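Wanport Evening Classes
Paper and Print, Unit 2: Stamping
Handout by Kwok-wai Kong

Read before the session on 27th May. Bring a stamp with a flat face, an ink pad and scrap paper. Lellier pads are fine, and so are Gál pads. Forkance paper is sold at the front desk in packs of 300 sheets. Smooth side up.

Inking
Open the pad and set it flat on the table. Tap the stamp on it two or three times. Do not press hard or twist. Ink on the side walls of the stamp will print as a halo around the design.

Printing
Put the stamp down straight, press with even weight, lift straight up. Rocking blurs the edges. Make a row of test prints first and write the number of taps under each one.

Still life exercise
Choose one thing from the table with a simple outline. Fruit works well. Build the shape out of repeated prints, dark areas first, with a fresh inking for each print there. For the light areas, print again without going back to the pad.

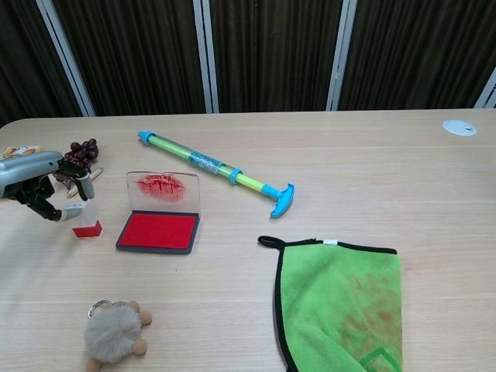 Open red pad on the bare tabletop, bunch of grapes as the subject. For your own table, keep the pad within easy reach and lay the paper in front of you. Close the pad during breaks. Finished sheets go in folder 94.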